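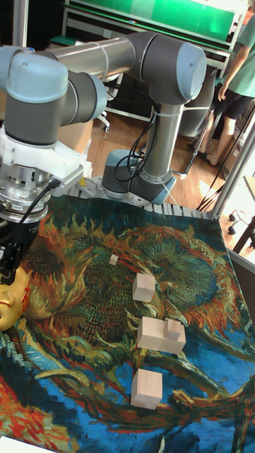 November. The boiler relay chattered again at 5 this morning and I got up to deal with it. The upstairs zone was calling, the downstairs zone was not, and the pump was switching on and off fast enough to hear through the floor. I pulled the cover off the control box and looked at the low-voltage wiring, which is the part of this system I have put off longest. It goes from the thermostats down the chase, across the ceiling of the basement, and into the box with no support for most of the run. What I want along the joists is the cable looped with some slack and held with thin ties. At present mine lie on top of the supply pipe for most of its length, and the jacket has gone stiff where it touches the copper.

The house was replumbed in 2000, going by the date penciled on the side of the boiler. The thermostats are newer. The relay box is a Seltetach with terminals for three zones, of which I use two. The third pair has a piece of bare wire sticking out of it that goes nowhere, left from before I bought the place. I removed it. It was not touching anything and I do not think it had a part in this.

Order of work, so that I can find it again in the spring:

Power off at the switch and at the panel. Checked with the meter at the transformer.

Both thermostats disconnected at the box. Restored power, jumped the upstairs terminals by hand. Pump came on and stayed on for ten minutes with no chatter. Same result downstairs.

Reconnected downstairs only. Steady.

Reconnected upstairs only. Steady for a while, then chatter when I leaned on the cable at the chase.

That puts the fault in the upstairs cable or its splice, with the relay cleared. I had been ready to buy a relay. Brenda Whitlock told me last winter that it would be the wire, and I wrote down then that I disagreed. 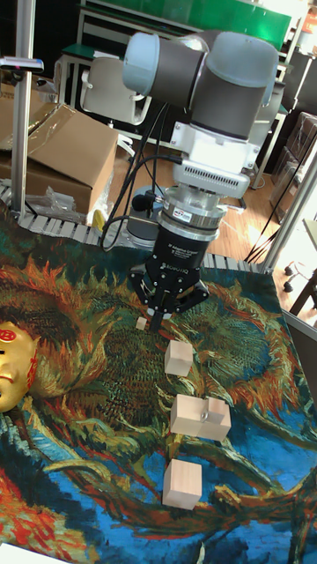

The splice was behind the access panel in the linen closet, wrapped in tape that had turned to glue. Two conductors twisted, no connector, no box. One of them was down to a few strands. I cut back to clean copper and had very little left to work with on the upstairs side, so the choice was to put in a proper connector on short tails or pull a new cable. I did the connector for tonight. The house needs heat and I did not want to be fishing wire after dark.

Drove to Gavalas before lunch for cable, staples and a small box with a cover. They had the four-conductor in the right gauge but only by the full spool. Bought the spool. They also had the Joltex circulator on the shelf, the same body as mine, and I looked at the price and left it there. Mine is noisy on startup and then settles. It has been like that for two winters and the noise has not changed in pitch or length. I will log it monthly and leave it alone.

Gas meter, last three digits, 851 at 6 in the evening. I will read it at the same hour tomorrow. I expect short cycling has been costing fuel but have no number to put on it, and one day against another with different weather will not give me one. I need a couple of weeks at least, and I need to write down the outside temperature each time, which I failed to do last year.
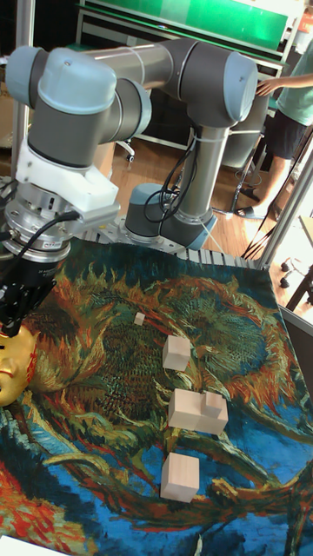

While the system was cold I checked the expansion tank. Water side isolated and drained down, gauge on the air valve. It read low. I brought it up with the bicycle pump to match the cold fill pressure, waited half an hour, and read it again. No change. Pressed the valve core and got air, dry, for as long as I held it. Opened the isolation valve slowly and let the feeder top up the loop. The feeder hissed, then stopped, as it should.

Then bled the radiators, starting with the lowest. The one in the back bedroom gave a long run of air. The others gave water almost at once. That radiator has always been lukewarm at the top and I had blamed the branch pipe, which has a hump in it to clear a beam. The hump is still a likely place for air to collect. A vent there would be sensible. Access is poor and it would mean opening the closet ceiling, so it goes on the list for summer.

The bleed key is rounded off on two corners. Replace.
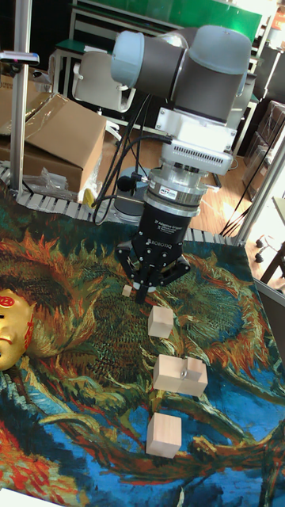
Does the expansion tank need to be replaced this year? The bladder held its charge and passed no water at the valve, so the tank stays in service and gets checked again next November.

Fired the boiler at 4. Supply gauge climbed evenly, return followed. Both zones called and both were satisfied in turn, with no chatter at the box. Leaned on the cable at the chase on purpose, several times. Steady. The back bedroom radiator got hot across the top for the first time I can remember, though I have not often checked it with my hand and may be giving the bleeding too much credit.

Remaining: pull the new upstairs cable, staple it along the joists clear of the pipe, and make the splice box permanent or get rid of it altogether by running in one length. I measured the route at 36 feet from the box to the thermostat plate with nothing allowed for slack. Add a loop at each end. I would also like to relabel the terminals. Whoever wrote the labels used a marker that has faded to nothing on one side, and I have been going by wire color, which changes at the splice.

Called the Stendier office to ask about moving the annual boiler service. They can do it at the end of the month, morning slot. I asked that the technician check the draft and the burner and leave the controls as they are. Told them the wiring was under repair. The person on the phone wrote it down and read it back correctly.

9 in the evening: both zones off, basement quiet, gauge where I left it. Flashlight batteries are weak. Spool is on the bench under the stairs.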